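Shoe rack notes, part three

I moved the tidy-up planner over to the new task graph last night, and the shoe rack job is the one I'm using to shake it out. It has more going on than the cup task did. Shoes come in pairs, the pairs have to stay together, and each one has a front and a back.

The first thing I rewrote was the approach. The old code took a grasp pose from the head camera and went straight in. Now the arm stops short, takes a second estimate from the wrist camera, and corrects before the fingers close. At that range the green pair sits large in the middle of the view and the mask is much cleaner.

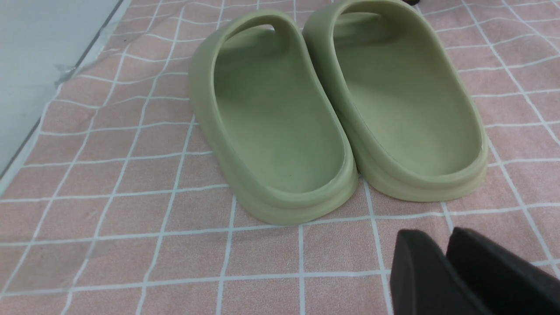 Pairing

Pairing runs on the head camera. Each shoe gets an embedding, and the closest match by color and shape becomes its partner. The green and the cream pairs are nearly the same shape, so color does the work there. The black and the navy ones both have white soles, and that used to confuse it. Lovely Salazar suggested masking out the soles before matching, and I have 2,307 labeled crops from Brikdale to check that against.

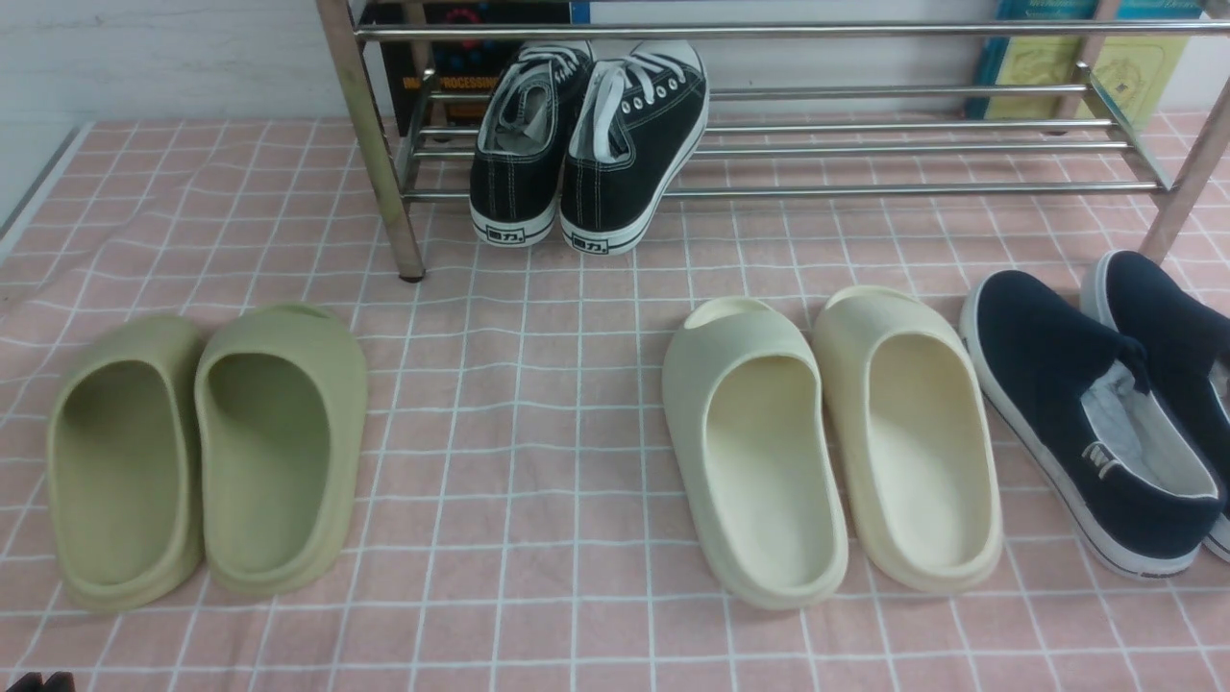 Why not train one policy for the whole job?

I tried it. It did fine on single shoes and lost track of which pair it was on. Keeping the pair list in the planner means I can read the state in a log when something goes wrong.

The log matters more than I expected. On run 681 the planner marked a shoe as placed while the gripper still had hold of it, and I found the bad transition in two minutes. A shoe in the gripper now has its own state, "held" — and the partner is reserved until the first one is down.
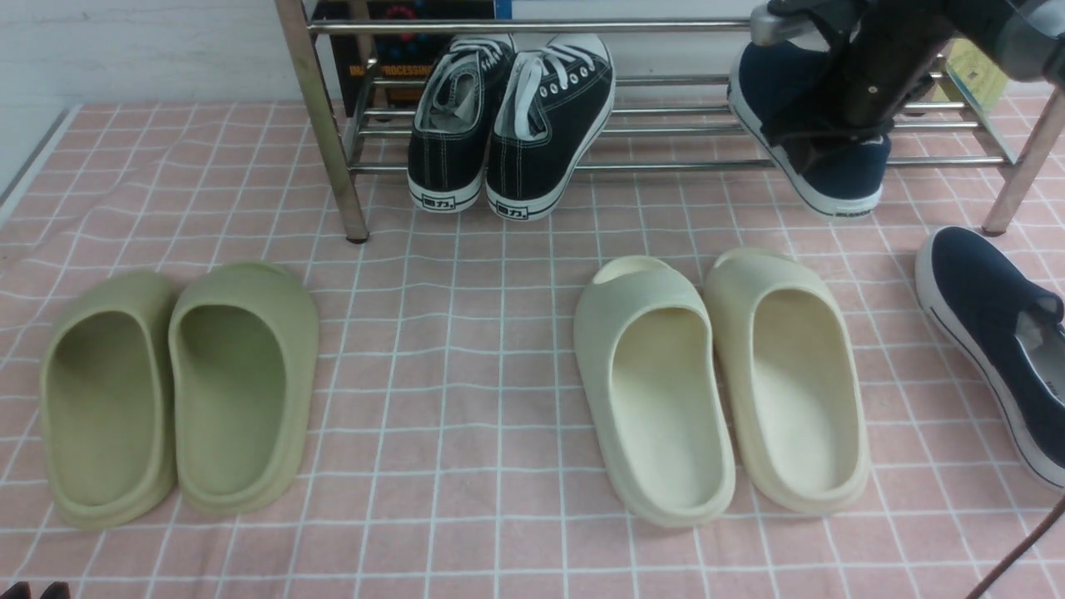

The reservation also keeps the planner from giving away the shelf space next to the first shoe. Next up is the timeout, which is still a fixed four seconds.

Recent posts
Moving from Orkach to Tralletti
Wrist camera calibration, again
Cup task wrap-up
Reading list for September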